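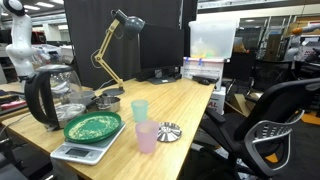 Stevico K2 Glass Kettle, 1.7 L

Item no. 2684
In stock at our Zokau warehouse
Colour: clear glass, black trim

We sell a lot of kettles and we don't believe most of what is printed on the boxes. The Stevico box says "rapid boil", "café taste" and "whisper quiet". We filled one, timed it, drank the tea, and kept the stock on. Our own notes are below the maker's figures, and where the two disagree you can make up your own mind.

Maker's specifications

Capacity: 1.7 litres
Power: 2000 W
Minimum fill: 400 mL
Cord length: 900 mm
Body: borosilicate glass
Base: 360 degree swivel
Shut-off: automatic, plus boil-dry cut-out
Warranty: two years

What we found

"Rapid boil." A full kettle took a bit over six minutes on our bench. That is ordinary for the wattage. If you only ever make two mugs at a time it will feel quick, but so will any kettle with two mugs of water in it.

"Whisper quiet." No. It rumbles like the rest of them from the two-minute mark until just before the boil. If somebody is asleep in the next room, shut the door.

"Café taste." We have no idea what this means for hot water. There was a faint smell on the first boil and none by the third, so throw the first couple out on the weeds.

The glass. Glass shows everything. In hard water areas you'll see a chalky film on the bottom inside a fortnight, and it looks worse than it is. A splash of white vinegar, fill with water, boil, leave for half an hour and rinse well. The maker would like you to buy its descaling sachets. We tried them beside the vinegar and couldn't pick the difference, so we don't stock them.

The lid. It opens on a push button and goes up with some enthusiasm. Keep your hand back after a boil. It doesn't come off for washing, a nuisance if you have big hands.

The cord. Too short, in our view, if your power point is at the far end of the bench. Measure before you order. "Cord didn't reach" is the reason we hear most often for returns.

Compared with the Huet 15

The Huet costs more and offers a temperature dial. Green tea drinkers may want the dial. We checked it with a probe thermometer and the 80 degree setting overshot by four, so don't pay extra expecting lab work. For black tea, instant coffee and noodles, the Stevico does the same job.

Care

Wipe the outside with a damp cloth once it has cooled. Don't put the kettle or its base in the sink. No steel wool on the glass.

Delivery and returns

Dispatched in two working days. Unused kettles can come back within 30 days in the original carton. Used ones are handled under warranty through Judex, our repair agent, who will ask for your receipt.

Page last checked April 7, 2024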